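Can a robot tidy your room yet?

Short answer: not so you could go out and play. Picking up a sock sounds easy because your hands have been practicing since you were a baby. A robot has to work out where the sock is, which bit to pinch and how hard to squeeze – and then your sister moves the sock.
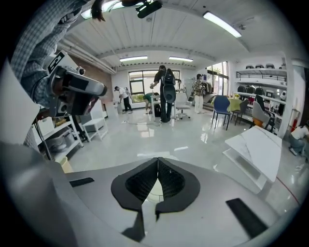 Enikő Veres

One way to teach a robot is to let people do the job first, with grippers held in their hands. A gripper is a simple sort of claw. It can't feel that a cup is slippery, and it has never been told off for dropping one.

Shops are hard too. Chairs come in all shapes, shelves get rearranged, and customers will stand exactly where you need to go. A machine might put 9 cups away nicely and then try to shelve a banana.

So for now, the sock is still yours. Sorry. Try again on Tuesday.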